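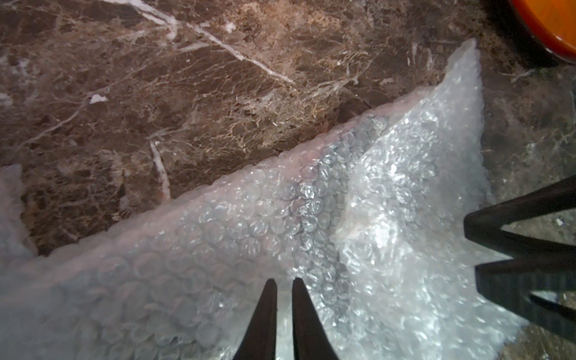 About Nellura

Nellura supplies natural stone slabs and cut-to-size pieces to kitchen and bath contractors. The company was started by Zoi Psarras and Graham Mapplebeck, who had both worked in stone fabrication and wanted a yard where every slab could be traced back to its block.

Stock and records

The yard holds 1,514 slabs in 80 varieties. Each slab is given a number on arrival, measured at three points for thickness, and inspected under side lighting for open fissures. Filled areas are marked on the record. Slabs from one block are stored in cutting order so that a contractor can reserve adjoining pieces and match the veins at a seam.

Dark brown marbles need more attention than most. They often carry calcite veins that polish at a different rate from the ground around them, so we check the finish on both - the vein first.
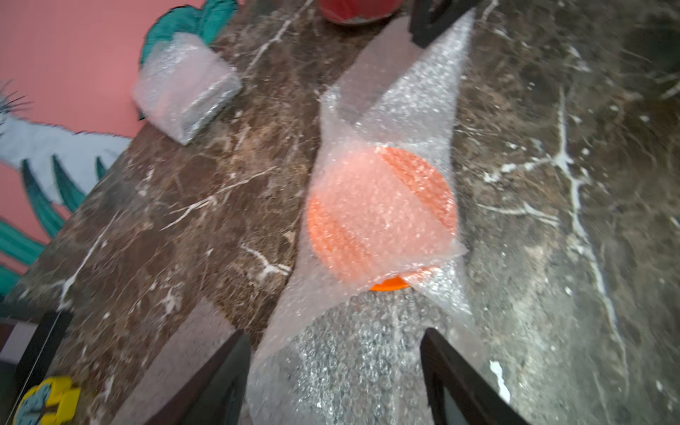 Orders are cut on a bridge saw with a water-fed blade. Edges are profiled, dried and sealed before release. Marble is etched by lemon juice, vinegar and many bathroom cleaners, and a sealer does not prevent this. Our sales staff will say so before an order is placed.

Samples go out from the front office. Hayley Bickerstaff handles sample requests and returns. 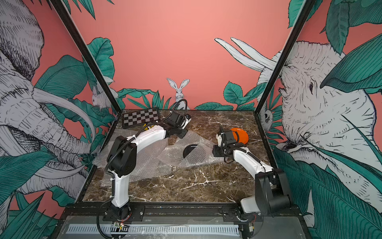
Who to contact

Slab reservations and yard visits: Tsegereda Alemayehu
Templates, cutting and edge profiles: Gareth Crabtree
Samples: Hayley Bickerstaff

The yard is open to the trade on weekdays. Homeowners are welcome with their contractor or by appointment. The saw shop closes for maintenance for one week in August - orders due that month should be confirmed early.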